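La mesa grande, antes y durante el orden
15 de octubre de 2023

Archivado en: Oficina, Orden, Cosas pequeñas

Llevaba meses prometiendo una galería de la mesa grande y por fin me pongo. Quien haya pasado por Peline ya sabe cuál es: la blanca, la de bordes redondeados, la que está cerca de las mesas de trabajo y a la que todo el mundo llega con algo en la mano y se va sin ello. Yo la primera, que conste. He dejado allí paraguas, un táper y una vez las llaves de casa (dormí en el sofá de mi hermana, gracias otra vez).

La idea era sencilla: juntar en la mesa todas las cosas pequeñas que andaban repartidas por la oficina, paquetes, bolsas, botellas, cables, y decidir qué iba a cada sitio. Ute Kramer se apuntó enseguida, y menos mal, tiene mucha más decisión que yo para estas cosas. Yo cojo un envoltorio y me pongo a pensar en si servirá para algo en diciembre. Ella ya lo ha doblado y va por el siguiente.

Os pongo pocas fotos, las que mejor recogen cómo es aquello cuando estamos en faena, y entre una y otra os voy contando. Las de los cajones por dentro las dejo para otro día, a ver si consigo que se vea algo.

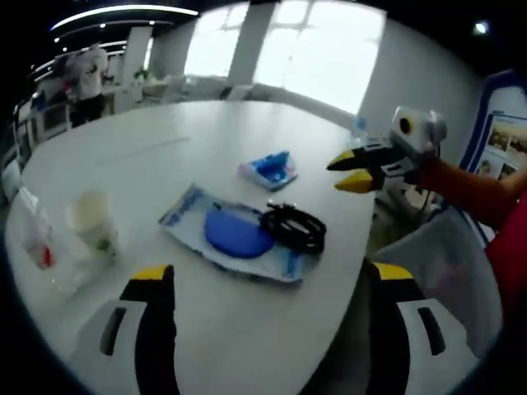
El paquete blanco y azul en diagonal, el cable negro enrollado encima y, detrás, la cajita azul y blanca. Con toda la luz del ventanal.

Me encanta esa luz, de verdad. Por las mañanas la mesa se pone tan blanca que cualquier cosa que dejes encima parece más importante de lo que es. Un tapón parece una pieza de museo. Para ordenar viene estupendamente, eso sí, ves hasta la última goma elástica.

Lo primero que hicimos fue no hacer montones. Ya sé que suena raro y que en todos los vídeos de orden se empieza justo por ahí, pero con cosas tan pequeñas los montones se mezclan en cuanto alguien apoya un codo. Preferimos dejarlo todo separado, cada cosa con su trocito de mesa alrededor, y mirar. Mirar un buen rato, con el café. Ute dice que esa parte es la que más trabajo adelanta y yo digo que es la que más me gusta, así que todas contentas.

Después fuimos por materiales. Los plásticos blandos para un lado, lo de cartón para otro, los cables aparte y las botellas al fondo, que es donde menos estorban y donde menos se vuelcan. Con los vasos tuvimos más discusión. Yo los quería en el armario de la cocina y Ute en el cajón de abajo del mueble de las impresoras, que está a dos pasos y nadie usa. Ganó el cajón, y de momento funciona bastante bien, aunque sigo abriendo el armario por costumbre y quedándome delante como una boba.

Los cables, otro mundo. Os cuento mi sistema por si le sirve a alguien: vueltas anchas, del tamaño de la mano abierta, sin apretar, y una brida de las que se abren y se cierran. Nada de enrollarlo en el codo (mi padre lo hacía así y todos los alargadores de casa acabaron con forma de muelle). Si el cable es muy largo, dos bridas, una en cada lado. Y si no sabes de qué es, le pones una etiqueta con una interrogación y lo dejas a la vista durante 30 días. Si en ese tiempo nadie lo reclama, va a la caja de cables sueltos. La caja de cables sueltos no se toca, es sagrada, y de ella han salido soluciones a problemas que no os podéis ni imaginar.

Las etiquetas son de Clokura, las compré en un rollo de 200 y todavía queda para rato. Se pegan bien y se despegan sin dejar cerco, que para mí es lo principal, porque cambio de idea cada dos semanas. Escribo con rotulador fino y en minúsculas. Ute escribe en mayúsculas y con punto final, y ahora el mueble parece que tiene dos personalidades. 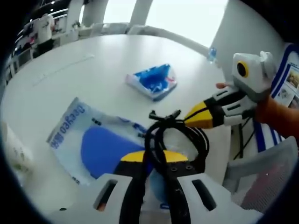
Lo de las bolsas de plástico merece capítulo propio. ¿De dónde salen? En casa tengo la bolsa de las bolsas, como todo el mundo, pero en una oficina se multiplican de otra manera. Cada pedido llega con la suya, cada compra rápida de la tienda de abajo también, y como son finas y casi no pesan nadie las ve como un trasto. Hasta que abres el armario de la entrada y se te vienen encima.

Probamos tres formas de guardarlas. La primera, dobladas en triángulo, como las empanadillas: quedan preciosas, ocupan nada y tardas una eternidad. Yo me entusiasmé muchísimo y a la décima lo dejé. La segunda, metidas a puñados en una caja de pañuelos vacía, y tirando de ellas por la ranura. Muy práctica hasta que salen cuatro juntas. La tercera, que es la que se ha quedado, es plancharlas con la mano sobre la mesa, sacarles el aire, doblarlas a lo largo y ponerlas de pie en una caja baja, como si fueran fichas. Las grandes detrás y las pequeñas delante. Se ven todas y se saca una sin molestar a las demás.

Un detalle que a lo mejor solo me interesa a mí: las blancas lechosas y las transparentes no se guardan igual. Las transparentes crujen más y se resbalan unas con otras, así que conviene intercalarlas. Lo descubrí yo sola y estoy muy orgullosa.

Luego están los envoltorios pequeños, los brillantes, esos que siguen teniendo la forma de lo que llevaban aunque los aplastes. Si todavía tienen algo dentro se quedan cerrados y van a la bandeja de arriba, de pie, con el nombre hacia fuera. Si están vacíos, fuera. Aquí no hay debate posible, por muy bonito que sea el azul. (Guardé uno. Era muy bonito el azul.)

Para las cosas diminutas, de esas que se pierden solo con mirarlas, usamos bolsitas transparentes. Una bolsita, un tipo de cosa, y el aire fuera antes de cerrar. La bandeja donde van es de Annamalai, la tienda de menaje de la calle de atrás, que tiene de todo si no te importa que el dueño te enseñe también los paragüeros. Me llevé dos bandejas y un escurridor que no necesitaba. El escurridor ya os lo enseñaré, me tiene enamorada.

Alguna me preguntó en la galería anterior si no era más fácil comprar un organizador hecho, con sus huecos y sus separadores. Pues mira, lo miré. El que me gustaba era el modelo Darar, con 128 compartimentos, una cosa preciosa, y me imaginé a mí misma rellenando los 128 y se me pasaron las ganas. Con dos bandejas y una caja baja nos apañamos. Si un día tenemos más cosas, ya veremos.
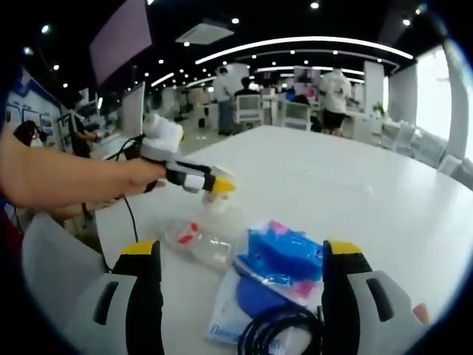
Y con las botellas hicimos lo más simple del mundo: se quedan en la mesa mientras estamos trabajando, lejos de los papeles, y al terminar cada una se lleva la suya. Antes había siempre alguna huérfana. Ahora la que se queda lleva etiqueta con interrogación, igual que los cables, y os aseguro que la vergüenza hace efecto rapidísimo.

Lo que peor llevo son los papeles pequeños: sobrecitos, instrucciones plegadas mil veces, tarjetas de garantía. Ute los mete en una carpeta de fuelle por orden alfabético. Yo le he pedido una pestaña que ponga «otros» y me la ha concedido con cara de sufrimiento. Ya es la más gorda.

Un par de cosas más, que me las habéis preguntado por el correo:

¿Cuánto se tarda? Una mañana larga con dos personas, parando a comer. Si sois más, repartid por materiales y no por zonas, que si no acabáis con tres cajas de cables distintas y ninguna completa.

¿Y qué hago con las cajitas de cartón? Las que cierran bien, a la estantería, unas dentro de otras como las muñecas rusas. Las que no, plegadas y al contenedor esa misma tarde. No las dejéis para mañana, se reproducen.

¿Con qué limpiáis la mesa? Agua templada, una gota de jabón de platos y una bayeta que no suelte pelusa. Luego otra pasada con un trapo de algodón. Nada más. Las mesas blancas se ven limpias muy fácil y sucias todavía más fácil.

¿Se mantiene? A ratos. Yo pongo una alarma en el móvil al final de la tarde y recojo lo que haya suelto. Cinco minutos con la radio puesta. Algunos días la apago y me voy, tampoco os voy a engañar.

Por cierto, el contador de la página dice que la galería del mueble de las impresoras lleva 2.649 visitas, que me parece una barbaridad para un mueble. Muchas gracias a quienes dejáis comentario, los leo todos aunque tarde en contestar. Y a la que me escribió para decirme que las bridas de colores se rompen antes que las negras: lo estoy comprobando, tengo dos de cada puestas en el mismo cajón.

En diciembre toca la caja de los adornos, con sus guirnaldas enredadas y sus bombillas de repuesto que no corresponden a ninguna guirnalda conocida. Ute ya ha pedido que lo hagamos con tiempo. Si tenéis un truco para las luces que no sea enrollarlas en un cartón (lo he probado, se me escurren), dejádmelo en los comentarios.

Próxima galería: los cajones por dentro
Galería anterior: el mueble de las impresoras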